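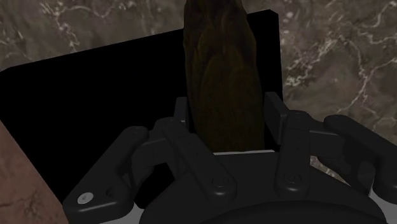 Simulated gripper view, long brown object between the two finger pads, black panel and marble surface behind.

Project notebook, Trorness student robotics project
26 November 2023
Entered by Hanne Kettunen

Purpose of session: to review the Irna grasping scene before the student teams begin their own trials.

The object model was kept as delivered. Its upper part is ridged and folded and the lower part is smoother, so contact settings tuned on one end should not be assumed to hold for the other. Teams are to record the grasp height with every trial.

The black panel shows almost no surface detail from this viewpoint. The Vainio group has asked whether it should be given a texture. Decision deferred — the depth estimate should first be compared with the panel hidden.

Settings for the first batch: 2000 simulation steps per trial, random seed 117, friction unchanged from the May release of the scene. Each of the four teams will submit five trials. Changes to the gripper model are not permitted at this stage.

Open items:
Dark finger pads against a dark object. Segmentation to be checked under a second lighting preset.
Ruvolano log format still lacks a field for pad separation. Request sent.
Marble pattern: confirm that the scale matches the other Irna scenes.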